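Lavora work tables – Frequently asked questions

Last updated January 17, 2024

We collected the questions which customers send us most often about the Lavora table. If your question is missing, please write to Mawar Purba at the Darnis service desk. She answers in English and Indonesian.

Which size should I choose?
The top is sold in one depth, 80 cm, and in two lengths. For one person the short one is enough. If two people will sit side by side, or if you cut fabric or wrap parcels, please take the long one.

Is the color white or gray?
It is between the two, a pale gray-white. Next to a pure white wall it looks more gray, and under a warm lamp it looks more like cream. Customers who are not sure can order a color sample with article number 561. The sample is free, you only pay the postage.

How do I clean the top every day?
Use a soft cloth with water and a little dish soap, then dry with a second cloth. Please do not use scouring powder or the green side of a kitchen sponge. They leave fine lines that you see when light comes from the window.

What about ink, glue and tape?
Ballpoint ink goes away with rubbing alcohol on a cotton pad. Let white glue dry fully and lift it with a plastic card. Old tape is more difficult – warm it with a hair dryer on low heat for a minute and pull slowly, almost flat to the table.

Can I put a hot cup or pan on it?
A cup of tea is no problem. For a pan, an iron or a glue gun always use a mat. Heat marks are not covered by the warranty.

I have black marks on the top. Are they scratches?
Often they are not. Rubber feet and rubber pads can leave a dark mark on a light surface. Try first a white eraser, the type for school. If you can feel the line with your fingernail, then it is a scratch and the eraser will not help.

Can a deep scratch be repaired?
We sell a filling stick in the same color. It hides the scratch but it does not remove it, and from the side you will still see it a little. For bigger damage you can order the top alone and keep your legs.

Do the legs from the old Prarnley table fit?
Yes, if your Prarnley was bought after September of the year when we changed the screw plates. Look under the table: the new plate has the letter P and the number 51. With the older plate you need the adapter set.

My table is not level. What can I do?
Turn the foot of the leg which is too short, counterclockwise, until the table does not move. On carpet wait one day and check again.

How long is the warranty?
2 years from delivery, for the top and the legs. Keep your invoice, please. Claims are handled by Yeison Lozano, and he will ask you for a photo of the damage in daylight. 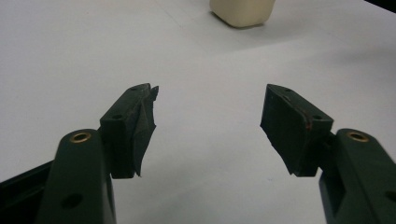

Tabletop color: pale gray-white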